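## Shopping list season at the Castitz automation shop

It's budget time again, and for once I'm looking forward to it! The training cell gets its own line this year, so we can stop raiding the maintenance drawer every time a connector goes missing.

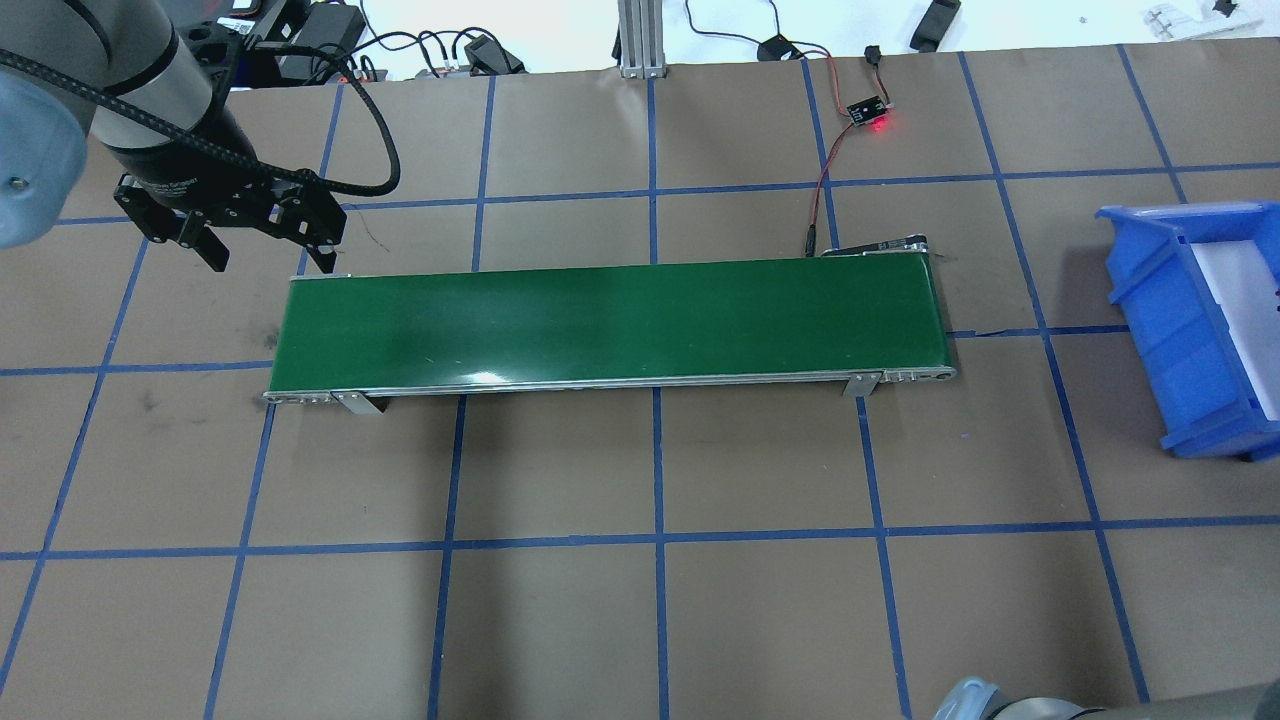 Most of you know we've been building up the sorting exercise bit by bit with whatever was on the shelf. It has done us proud. But the June order is our one chance to buy things that match, and Edit Lengyel in purchasing has asked for a single list from us instead of the usual trail of emails (sorry, Edit).

So, where we are. The conveyor stays. We looked at a longer one from Tresis and it's a lovely machine, but it would eat most of the table and most of the money, and the short belt is plenty for teaching pick and place. What we do want is a second belt of the same size, so two groups can work at once. Réka Jakab got a price of $338 from Liew for the belt, motor and brackets together, which is a good bit lower than I'd guessed. I'd like to order it early and bolt it down before the fall group arrives.

Next, the grippers. The two-finger parallel type has been a great place for beginners to start, and I'm not in a hurry to swap it for anything fancier. I'd put our money into spare fingers first. Somkiat Sitthichai wants to try softer fingertips too, and he's already sketched a few shapes that our own printer could make, so that line on the budget is mostly filament. Go, Somkiat!

Sensors are the fun part. A small board with a red LED costs very little, and people learn such a lot from wiring one up and then trying to work out what it's telling them. I've put in for 7, plus a box of proper leads in more than two colors. If you have a favorite board, tell me which one and why, and please include the part number. "The little black one" has caused us trouble before.

Then the dull but necessary things:

- Blue tape, 36 rolls. We go through it fast when the grid gets laid out again for each group, and the price drops if we buy the full case.
- Brown paper, one wide roll.
- Storage bins in two sizes. They should stack, and I'd like them all to have the same footprint so nobody has to reteach the drop position.
- Cable clips and sleeving. Begoñe Robles has drawn up a cable plan for the table and it's a beauty; ask her to show you.
- Aluminum extrusion, cut to length, with end caps.

The one big question is the Skandgate service plan for the arms. Florian Riviere thinks we should pay for the two-year cover now, while I lean toward one year and keeping some cash back for parts. We've gone back and forth on this over a lot of coffee and I can see his side, especially with more people due to use the table. He's bringing the repair history on Tuesday and we'll settle it then. Come along at 3:30 if you'd like a say, the meeting is open to everyone who uses the cell.

Anything missing? Add it to the sheet by the door with a price, a supplier and your initials. Wild ideas go on the back of the sheet, and I do read those!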